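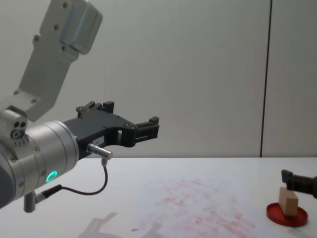
**Figure 3.** Small tan wooden block at the table, right-hand side.

### 3.2 The blocks

We spent more time choosing the blocks than any other part of the table work, and we would gladly do it again. Small wooden blocks are wonderful study objects. Everyone who sits down in front of one knows what it is, and people start sorting, lining up and stacking without being told to. The tan block in Figure 3 shows the plain look we wanted throughout.

The full Hetholm set holds 136 pieces. We left out the arches, the half-rounds and anything with a painted face, which brought the working set down to 50. The remaining pieces have flat sides only, so that any block can rest on any other. Cubes measure 40 mm along each edge. The longer pieces share that width and height, and this makes it possible to mix them freely in a wall or a tower.

We kept the wood bare. An earlier set from Urrutia had a glossy coat, and it was a lovely thing to look at, but the shine made the edges hard to judge under a ceiling lamp. Two people reading the same layout often disagreed on where one block ended and its neighbor began. With bare wood the disagreements mostly went away. Grain turned out to be a bonus: readers began using it to tell which way a block had been turned, something we had not planned for and now record as a separate column (see Table 2).

### 3.3 Laying out and clearing the table

Each round began with blocks set out singly, at least a hand's width apart. We tried tighter layouts during the Braddale pilot in January and found that people swept the blocks together before doing anything else. With more space between them, the first move was much more varied and, to our delight, much more interesting. Some people went for the nearest block. Others reached past it for a longer piece and built back toward themselves.

No round used more than 7 blocks. Larger numbers gave grander buildings, but the end of the round became a long cleanup, and the order in which blocks left the table was lost. At this smaller size the order could be written down every time. Clearing away deserves attention in its own right. In the pilot notes, tall stacks were usually taken down from the top one block at a time, while rows were gathered from one end. Short stacks of two were treated as a single object and lifted from the bottom piece.

Blocks went back into a shallow Onix tray after each round. The tray has no dividers. We considered adding them and are pleased we held off, as the way people filled the tray gave us the clearest record of how they grouped the pieces. Cubes nearly always went in first. Longer pieces were fitted in around them, sometimes with a good deal of turning and trying again, and the last gap was left for whichever block happened to fit. Section 4.1 takes up these filling patterns in detail.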